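Come and help us teach a home-built robot to tidy up

Helpers wanted for the Plildale shared workshop project, spring and summer

Posted 28 April 2026 by Neville Cheetham

Hello, and thank you for clicking through. I'll try to keep this to a sensible length, although anybody who has stood next to me at the workshop kettle will know how that usually goes.

A small group of us at the Plildale shared workshop are building a two-armed robot that can pick up ordinary household things and put them back where they belong. It isn't a company and there's no product at the end of it. Mechthild Zaugg and I started it over the winter, after a long conversation about her mother, who can manage nearly everything in her own flat except bending down for things that have rolled or fallen over. We thought we'd have a go at a machine that could at least stand a bin back up again. We have since learned a great deal about how hard it is to stand a bin back up again!

The arms and the frame are coming along nicely. What we need now is people. We are looking for helpers to spend time with hand-held grippers, doing simple tidying jobs in real rooms, so that the robot has plenty of human examples to learn from. You hold a gripper in each hand, you squeeze to close the fingers, and you go about picking up, turning over, stacking and setting down. A small camera on each gripper records what the fingers are up to. Later on Beat Holzer, who looks after our software, feeds the recordings into the training, and the robot (with luck, and usually on the second or third try) does something that looks a bit like what you did.

What the work is like

A session lasts a morning or an afternoon, with a proper break in the middle. We do some of them at the workshop and some in kitchens, sitting rooms and spare rooms belonging to members, since a robot that has only ever seen our workbench gets terribly confused by a tablecloth. We learnt that one the slow way in March. It had been lifting cups very prettily for a fortnight, and then Heidrun Hollenstein spread a cloth under them and it grabbed a fold of the cloth every single time.

The most common job at the moment is what we call "rights and wrongs". We put a handful of light containers on a table, some lying on their sides and some upside down, and you set them upright one after another with the grippers. Then we muddle them up and you do it again. Paper buckets, plastic bottles, small bins, that kind of thing. Each is awkward in its own way. A paper bucket dents if you squeeze it as hard as you would a bottle, and a smooth bottle will slide clean out of the fingers if you don't squeeze enough. You get a feel for it within the first hour or so, and most people find it rather soothing after that.
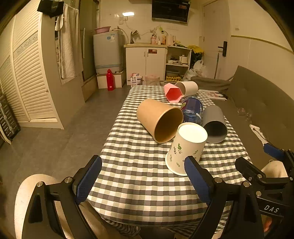
We don't want the rooms cleared for us beforehand, by the way. Members who lend us their homes always apologise for the washing-up and the carrier bags and offer to whisk everything out of sight, and we always ask them to leave things be. The robot will have to live among other people's belongings one day and it may as well get used to them. The only things we ask to have moved are anything breakable on the table itself and anything private you wouldn't like recorded.

You can work sitting or standing, whichever suits the table. Engelbert Rainer does nearly all of his sessions sitting down and is quicker than the rest of us, so please don't think you need to be on your feet for three hours.

Who we're hoping to hear from

Anyone over eighteen, really. You do not need to know anything about robots, and I'd go so far as to say it's a small advantage not to, as the engineers among us tend to move the grippers the way they think a machine ought to move. We'd much prefer you to do it the way you'd do it at home on a Sunday.

We would especially like to hear from left-handed people. At present nearly every recording we have is from a right-hander, and the left arm of our poor robot is consequently a bit of a passenger. We'd also like some older helpers, and people who have some stiffness in their hands, as long as squeezing the grip doesn't hurt. If you go about things more slowly or carefully than other people, that is useful to us and nobody will hurry you.

You'll need to be able to get to Plildale, or to have a room of your own that we could come to. You should be comfortable repeating a small job a good many times over. I won't pretend it's thrilling from start to finish, but there is always somebody to talk to and the radio is on.

The two building roles

Besides the gripper helpers, we have room for two people on the building side.

The first is somebody to help Mechthild with the gripper fingers. The pads wear, the pivots work loose, and we go through small screws at a rate I find alarming. If you're tidy with a screwdriver and don't mind taking the same hinge apart over and over until it stops squeaking, you would be very welcome. Some experience of mending things is enough. Bicycles, clocks, sewing machines, prams, we aren't fussy.

The second is somebody to help Beat sort the recordings. We have 765 of them so far, and 259 have been watched through and labelled, which leaves a pile that makes him go quiet when it's mentioned. The labelling means watching each one and noting where a grasp begins and ends, whether the object was dropped, and whether it ended up the right way round. We keep track of it all in Worklow, which takes an evening to learn. This one can be done from home if you have a reasonable computer, though we'd ask you to come in for the first couple of sessions so you can see what you're looking at.

What we can offer

Gripper helpers receive 20 pounds a session towards their time, plus their bus or train fare. I know it's modest. It comes out of a small grant and the members' kitty, and we wanted everybody to get the same. The two building roles are unpaid but come with full workshop membership for as long as you're with us, so you'd have the use of the benches, the lathe and the big extractor for your own projects too. Lunch is provided for everyone on full days, and Heidrun makes the soup, so do tell us if there's anything you can't eat.

You'll also be shown the robot at work with your own examples in it, if you'd like that. I still remember the first time it turned over a cup with the same little twist of the wrist that Engelbert uses. We all cheered and he went bright pink.

Recordings and privacy

The cameras point towards the fingers, but they take in a fair bit of the room, and now and then a knee or a hand gets in. We don't record sound. Faces are not wanted, and any recording with one in it is deleted at the end of the day. Before your first session you'll be given a two-page form in plain English explaining what is kept and for how long. You can change your mind afterwards and ask for your recordings to be removed, and Beat will do it, without your having to give a reason. If we come to your home, we won't pass on your address to anyone outside the group or put it with the recordings.

Practical bits

The workshop is at Unit 61, behind the Mayrhofer joinery. Come in by the side gate, as the front one sticks. There's a ramp and a ground-floor toilet, and two parking spaces we share with the joiners, who start early and generally have both. The bus stops at the end of the lane.

Sessions run on weekday mornings and afternoons with one evening a week for people who work. We'd like gripper helpers to manage at least three sessions altogether, as the first tends to go on finding your feet. For the building roles we're hoping for one regular half-day a week until the end of the summer. Please wear sleeves that push up easily and leave dangly bracelets at home, as they catch in the linkages.

How to get in touch

There is no application form. Write a few lines to Neville and Mechthild through the contact page on the Plildale workshop site, with "Runov" in the subject line (it's the robot's name, and there is a long story behind it that Engelbert will tell you whether you ask or not). Tell us which of the jobs you fancy, which hand you favour, when you're generally free, and whether you'd be coming to us or have a room to offer. If you'd like to see what you're letting yourself in for, say so and we'll arrange a visit. You can have a go with the grippers, drink a cup of tea and go home again with no obligation whatever.

We read everything that comes in and one of us will write back to you, usually within the week, though if I'm the one who picks up your message the reply may be rather longer than you bargained for.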